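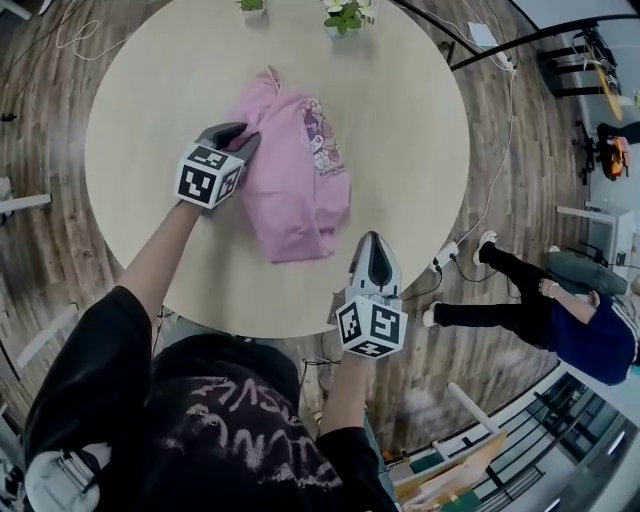 Moving apartments with two weeks' notice

We moved in August. The lease on the old place was up at the end of the month, the landlord had decided to sell, and the letter came later than it should have. I've had a few people ask how we got it done, so I'm writing down what I remember while I still remember it.

The old apartment was on Porkusside, third floor, no elevator. We had been there long enough that every closet had a back layer nobody had touched in years. The new one is in Braltley, which is twenty minutes away if you don't hit the light by the rail crossing and thirty-five if you do. It is smaller by one bedroom. That meant the move was really two jobs, getting rid of things and then carrying what was left.

I started with the books. I would not do that again. Books are easy to pack, so it felt like progress, but I ended up with a wall of heavy boxes in the hallway that we had to squeeze past for eleven days. The kitchen was still fully set up, and the clothes were still in the closets. If I had it to do over I would pack the books last and do the clothes first, because clothes are where most of our junk turned out to be.

The clothes took four evenings. We emptied one closet at a time onto the bed and made three piles: keep, give away, and ask. The ask pile was for things that belonged to someone else in the house, and it was the biggest one every night. My daughter wanted to keep every sweatshirt she had ever owned, including some that stop above her wrists. We settled on a number and she picked. It took her most of an evening and I left her alone to do it.

The give-away bags went to the donation place behind the Forkar store. They take clothes in the morning only, until 11:00, and they don't take anything with a broken zipper. I found out about the zippers at the counter and had to go through two bags in the parking lot.

For the actual moving day I got quotes from two companies. The first wanted $2,136, which included packing materials I had already bought. The second came in at $1,634 with no materials and a smaller crew. I went with the second. They also wanted a deposit of 500 up front, which came off the total at the end. I asked for that in writing and they sent it the same afternoon, so no complaints.

Thiện Trương from my old job came over the night before to help take the beds apart. He put the screws for each bed in a sandwich bag and taped the bag to the headboard. I had been planning to put all the screws in one coffee can. His way was better. We had both beds back up in under an hour at the other end, and the bunk ladder has its own little bag that I would have lost for sure.

The crew showed up at 7:40, a bit early, and was done loading before noon. The stairs at Porkusside are narrow with a turn at each landing, and the couch did not want to make the second turn. It went up those stairs when we moved in, so it had to come down them, but it took the door off the hinges and a lot of talking. There is now a scuff on the landing wall. I touched it up with leftover paint and the color is close.

Things I was glad we did:

Called the electric company before anything else. The new place had power on when we got there. My sister once spent her first night in a new apartment with a flashlight and I was not going to repeat that.

Kept one suitcase each, packed as if for a trip of three days. Nothing in the boxes mattered until the suitcases ran out.

Wrote the room on the side of the box instead of the top. Once they're stacked you can't see the tops.

Measured the fridge opening. Ours fit with less than an inch to spare. We had to take the door handle off the freezer to get it through the kitchen doorway, which I had not measured.

Things I forgot:

The storage cage in the basement. We remembered it at 4:00 in the afternoon with the truck already gone. It had a bicycle, a fan, a tent and a box of Christmas lights. I made three trips in the car.

The mail. I put in the forwarding form four days late and we are still missing one bill that I know is out there somewhere.

The shower curtain. We took ours down and packed it, and then everybody wanted a shower. I bought a new one that night and it is uglier than the old one, but it's up and I haven't changed it.

The new building is quieter. Our next-door neighbor is a man named Lợi Kiều, who knocked on the second evening to tell us which laundry machine eats quarters (the left one) and that the trash pickup is early. He also told us about Thân, a noodle place two blocks down, and we ate there three times that first week because I couldn't find the pots. The pots were in a box marked BATHROOM. I wrote that label myself.

With one less bedroom we've had to give up the closet we used as a catch-all. There's a hall closet here but it is shallow, and coats take up all of it. I put a shelf over the washer hookup and that holds towels. The kids' drawers are full to the top. I fold things flat now where I used to roll them, since the drawers in the new dresser are wide and not deep, and rolled shirts kept catching on the drawer above.

There are still six boxes in the corner of the living room. Two of them are cables and chargers. I have opened one and closed it again. The other four are pictures and frames, and those are waiting until I find out what the walls are made of. The first nail I tried went in an inch and stopped dead, so I need to ask the super before I try another one.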